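4. Remplacer la boîte à boutons du palan Kuvero

Bon, on attaque la partie que je préfère. Si vous avez suivi la section 3, votre palan est suspendu à la poutre, le chariot roule bien et la chaîne de charge pend droit, sans torsion. Il reste la commande pendante, celle que vous tiendrez en main toute la journée. J'ai monté la mienne sur un Kuvero de 1 000 kg, mais la marche à suivre est la même pour le petit modèle Lo (seul le presse-étoupe change, prenez la référence 171 au lieu de la 81).

ATTENTION : coupez l'alimentation au sectionneur général et cadenassez-le. Le bouton d'arrêt d'urgence ne suffit pas, il laisse du courant dans le coffret. Si vous n'êtes pas habilité pour travailler sur du câblage, arrêtez-vous ici et appelez un électricien.

4.1 Déposer l'ancienne boîte

1. Posez la charge au sol et décrochez-la. On ne travaille jamais sous un crochet chargé, même pour deux minutes !
2. Vérifiez l'absence de tension aux bornes d'arrivée avec un vrai VAT. Moi, je contrôle mon appareil avant et après, c'est une manie que je vous recommande.
3. Dévissez les vis de la façade et ouvrez la boîte doucement, les fils sont souvent coupés très court.
4. Repérez chaque conducteur avec une bague ou un bout de ruban. Faites aussi un croquis -- j'ai perdu une soirée entière le jour où je me suis cru plus malin que ça.
5. Débranchez, desserrez le presse-étoupe et dégagez le câble. Laissez le filin de retenue accroché pour l'instant.

Note : si la gaine est fendue ou raide, changez le câble complet. Terkik en vend au mètre, avec le filin déjà noyé dans la gaine, et c'est bien plus confortable à poser.

4.2 Monter la nouvelle

1. Enfilez d'abord l'écrou du presse-étoupe sur le câble, puis le joint. (Oui, d'abord. Tout le monde l'oublie au moins une fois et on recommence tout.)
2. Dénudez la gaine sur 81 mm et posez un embout serti sur chaque brin.
3. Fixez les éléments de contact en commençant par l'arrêt d'urgence, ensuite la montée, la descente et la translation.
4. Raccordez selon votre croquis. Sur les boîtes Tenusum, le commun arrive en borne 5 et on le ponte vers les autres contacts avec le petit shunt livré dans le sachet.
5. Tirez légèrement sur chaque fil. S'il bouge, resserrez.
6. Reprenez le filin de retenue sur son anneau et réglez-le un peu plus court que le câble. C'est lui qui porte le poids de la boîte, et si vous voyez le câble tendu, le réglage est à refaire.
7. Refermez la façade en vérifiant que le joint est bien dans sa gorge sur tout le tour.

PRUDENCE : ne percez pas le boîtier pour ajouter une fonction. L'étanchéité n'est plus garantie, et la garantie tout court non plus.

4.3 Essais à vide

1. Écartez tout le monde de la zone, remettez sous tension et déverrouillez l'arrêt d'urgence.
2. Appuyez brièvement sur Montée. Si le crochet descend, ne croisez surtout pas les fils dans la boîte ! Deux phases sont inversées à l'arrivée : coupez, cadenassez, permutez-les au coffret.
3. Faites monter le crochet à petite vitesse jusqu'à la fin de course haute. Il doit s'arrêter tout seul.
4. Pendant une descente, enfoncez l'arrêt d'urgence. Le mouvement doit cesser aussitôt et ne pas repartir au déverrouillage.
5. Testez la translation dans les deux sens, sur toute la longueur de la poutre.

Notez le remplacement dans le carnet de maintenance du palan. Chez moi, le prochain contrôle tombe en octobre et je préfère avoir tout sous la main. L'essai en charge fait l'objet de la section 5, ne sautez pas directement à l'utilisation.
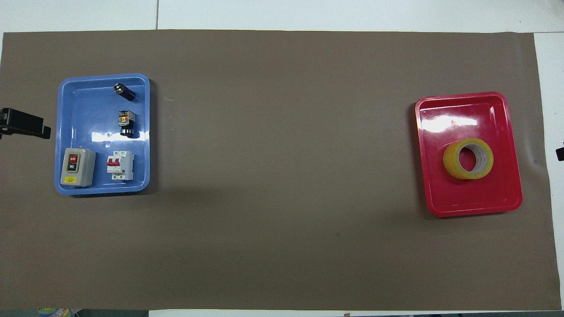

Composants électriques dans leur bac bleu clair.

Tenusum -- Guides de levage | Nous contacter | © Tenusum, mise à jour du 18/6/26 | Haut de page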